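Trevent hand gripper vs. the Camar, quick review

Saturday, June 27, 2020

Had both of these a while now so writing it up before I forget. Short version: Trevent for soft or odd shaped stuff, Camar if you only pick up boxes.

Fingers first. Trevent ships with soft black ones, ridged on the inside faces. They bend around whatever you grab, so mugs and fruit and cable bundles all fine. Camar has hard pads. Stronger pinch but things pop out sideways if you come in at an angle. I dropped the same jar twice, my fault the second time.

Trigger on the Trevent is light. Nice for the first hour. After 56 grabs in a row I wanted more spring in it, and I beleive there's a stiffer one in the parts list, haven't ordered it.

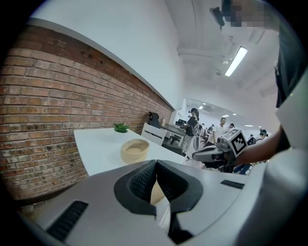
Wide lens view from over the fingers, second gripper out on the right with the marker cube on top.

Camera: very wide. Straight walls go curvy, you get used to it. Plus side is you see the fingers and most of the room in one shot, so when you review the clip you know what you were reaching for. Minus, calibration takes patience. Do it again every time you bump the mount. Camar's lens is narrower and cleaner but I kept losing the object as soon as I got close.

Tracking. Marker cube on top works OK, better in even light. Keep your other hand out of the way of it. Tassanee Sriwong ran the same pick list with me and got fewer dropouts than I did, she moves slower. Worth copying.

Battery, 21 hours on the box for the Trevent. No way. A workday, sure.

Software is the weak spot. Melnychuk logger reads both grippers, but the Trevent plugin froze on me at clip 2,000 and I had to restart teh whole session. Update from January didn't fix it. Export is fast at least.

Case is junk on both, buy a Dostow one.

Four stars Trevent, three Camar. Will update if the stiffer spring is any good.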